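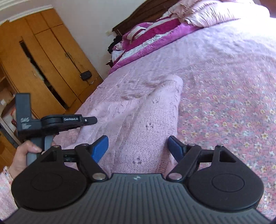
4.2 Segmentation of Garment Episodes

The second part of the evaluation concerns Grulto, a hosted segmentation service for demonstrations recorded with hand-held grippers. The service takes synchronized video and a jaw-opening signal as input and returns a list of segments, each with a start time, an end time, and one label from a fixed set: approach, grasp, transport, release, smooth, and idle. It does not estimate forces and does not produce robot commands. We used the standard plan with default settings, except where noted.

Garment handling was chosen because it stresses the parts of the service that rigid-object tasks leave alone. With a cup or a box, the closing of the jaws coincides closely with a change in the motion of the object. With cloth it often does not. An operator may close on a single layer, open again, and close a few inches farther along without moving the rest of the piece. Under the labeling rules in Section 3, these are separate grasps. A service that relies mostly on object motion will merge them.

The test set contains 461 episodes recorded in 5 homes. All were two-handed, with one gripper per hand, and all took place on a bed or a table. Operators were told which garment to fold and were otherwise left to choose their own order of work. Figure 6 shows a typical working view from one of the two devices, with the blue pads open toward a pale pink knitted garment and the finger of the second device reaching in from the left. Views of this kind are difficult in two respects. The garment and the bedding can be close in color, as they are in the figure, and the second gripper can cover part of the cloth that the first is about to take.

Figure 6. View from one hand-held gripper in the garment set. A second hand-held device, held at left, extends over the cloth.

Reference labels were drawn up by two annotators working separately, after which differences were settled in a joint pass. The reference contains 1,480 grasp segments. A predicted grasp was counted as correct if both of its boundaries fell within a quarter of a second of the reference. We also tried a half-second tolerance. It changed the totals but not the order of the systems, and those results are left to the appendix.

Three configurations were compared. The first is Grulto with video only. The second is Grulto with video and the jaw signal, the setup its documentation recommends. The third is Morais, our in-house baseline, which places a boundary wherever the jaw signal crosses a fixed threshold and ignores the video entirely. Morais has no notion of an object and cannot separate transport from smoothing, so it is scored on grasp and release only.

Video-only Grulto performed worst on this set. Most of its errors were merged grasps of the kind described above, and they were concentrated in plain, single-color garments. Knits with openwork or a visible rib were handled somewhat better -- the pattern appears to give the tracker something to hold on to -- but we did not balance the set by fabric and make no stronger claim. Adding the jaw signal removed most of the merged grasps. The errors that remained were largely false grasps, reported when an operator closed the jaws in the air between two moves.

Morais came closer to the full Grulto setup than we expected. On grasp onset the two were nearly equal. The gap opened at release, where operators tended to loosen the jaws slowly while laying the cloth down, and a fixed threshold fires too late. A per-operator threshold would narrow this, at the cost of a calibration step that Grulto does not need.

The service returned no result for 46 episodes on first submission. In each case the error message referred to a clock mismatch between the two input streams. Resampling both streams with the Dravitz tool before upload cleared the error in all of them, and the resampled versions are the ones scored. The cause was not traced further. Users who record with two devices should plan on a resampling step of this kind; the Zalgate export path used for the tabletop set in Section 4.1 includes one by default.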